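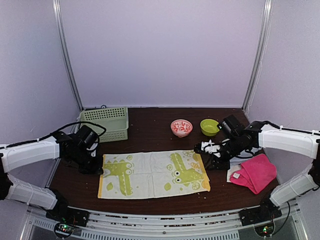 The Emolis storage basket is sold by Colavano for kitchens and linen closets, and was reviewed over 2 months of daily use. It is a rectangular container in pale green plastic, open at the top. The back is perforated with rows of round holes, while the front has finer openings below a solid rim. The bottom is smooth, and crumbs and lint were easily wiped away with a damp cloth.

In our trials the basket held a load of around 300 ounces without noticeable bending at the rim. Folded dish towels fit well, and small bowls could be stacked inside with room to spare. The finer front openings required more careful cleaning – a soft brush was needed to remove dried flour. No lid is offered.

The basket is recommended for light household storage. Buyers who need to carry heavy items should consider a model with handles.

Reviewed by Darius Kairys

Last updated: 4 May 2018

Related reviews
Plenonness Drawer Dividers
Tamošiūnaitė Linen Dish Towels
Colavano Stacking Bins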